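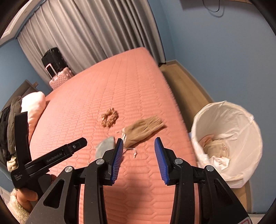
4. What the quilting is supposed to do

Makers of mattress covers say a good deal about stitching. In the sales material we gathered, a quilted surface is credited with cooler sleep, better support, less slipping of the filling and, in two cases, deeper rest. These are four separate claims and they need four separate kinds of evidence, yet they are usually made in a single sentence and backed by a single drawing of arrows rising from a grid. The patterns themselves vary widely. Some covers carry plain squares or diamonds, some have straight channels running from head to foot, and others have something more elaborate, such as the wavy, interlocking hexagonal ridges in Figure 3. We could find no published work comparing these patterns on otherwise identical covers, and none of the four brands in our sample was able to send us any.

The claim about the filling is the easiest to accept. Loose wadding between two sheets of cloth will move when the cover is washed and slept on, and rows of stitches hold it in place. Anyone who has owned a cheap duvet with all its filling at one end knows the problem. What is harder to accept is that the shape of the stitched cell matters much once the cells are small enough. The Plutora leaflet states that its curved cells "lock" the filling in a way that squares cannot. We washed and dried three Plutora covers and three square-stitched Katona covers 30 times each, on the same programme, and then cut them open. The filling had thinned along the seams in both. It had bunched in the corners of a few cells in both. Two of us, handling the pieces with our eyes shut, could not tell the brands apart by the state of the wadding. Six covers is a small number, and a much longer trial might find a difference, but the leaflet gives no hint that a buyer would have to wait years to notice it.

Cooling is a different matter. The usual argument is that the valleys between the ridges act as channels and let air pass under the sleeper. This may well be true of a bare cover with nobody on it. In use there is a fitted sheet on top, pulled tight, and then a body, and the ridges under the hips and shoulders are pressed more or less flat. Gatavora illustrates its airflow claim with a cover that has neither sheet nor sleeper. Ilari goes further and prints a coloured heat picture, again of an uncovered surface, with no scale beside it and no mention of the room temperature. We wrote to ask for both and received a voucher.

Our own measurements were made with a padded weight kept at 35 degrees and laid on each cover for one night, over a plain cotton sheet. Probes sat between the sheet and the cover. The readings differed from night to night on the same cover by more than they differed between covers, and the order of the brands changed each time we repeated the test. On the first round Ilari came out coolest, which would have made a pleasing result had we stopped there. On the second it was the warmest of the four. We suspect that the small differences reported in some trade tests are of this sort, and that a single night's reading has been printed because it happened to fall the right way.

It could be objected that a weight is a poor stand-in for a sleeper. It does not turn over, it does not sweat, and it cannot say whether it is comfortable. We agree with all of this. The objection cuts against the makers' tests at least as much as against ours, however, as the only test any of them described to us also used a heated block. If a heated block is good enough to support a claim on the packaging, it ought to be good enough to cast doubt on one.

4.1 Support and depth of rest

The word "support" appears on the packaging of all four brands and is defined on none of it. A mattress cover is a thin thing. Laid over a mattress, it can make the surface feel softer to the hand, and people pressing it in a shop may take this for something more. We asked 100 adults to press each cover with a palm, first on a table and then on a medium-firm mattress, and to say which gave the most support. On the table their answers favoured the thickest cover, Katona, by a wide margin. On the mattress the preference all but vanished, and many said they were guessing. Shops tend to show covers folded on a shelf or stretched over a board — conditions closer to our table than to a bed.

Deeper rest is the least well supported claim and also the vaguest. Plutora rests its version on a survey of 500 customers, most of whom said they slept better after buying the cover. There was no comparison group. The customers had recently spent money on the product, and they were asked by the firm that sold it to them. Many would also have changed their sheets at the same time, and some had bought a new mattress in the same order. The survey was carried out in February, when a warmer layer on the bed is welcome in most homes, and it was not repeated in summer. None of this shows that the customers were wrong. It does mean that their answers cannot tell us anything about stitching.

4.2 What remains

We do not want to overstate our own case. A quilted cover keeps a mattress clean, it can be taken off and washed, and the stitching stops the filling from wandering about. Those are sound reasons to buy one. Some people also like the look of a patterned surface, even though it will spend nearly all its life under a sheet. Price is where the doubt matters most. In each of the four ranges the more elaborate pattern cost more than the plain one, with the same stated cloth and the same stated filling, and the extra was explained on the label by comfort claims of the kind discussed above.

It remains possible that pattern has some effect on how quickly a cover dries after washing. We noticed that damp seemed to linger along the seams, and a pattern with more stitching has more seam. We did not set out to measure this and kept no proper record of drying times, so we leave it as a remark. Section 5 turns to the cloth itself, where the claims are fewer and the tests a little better described.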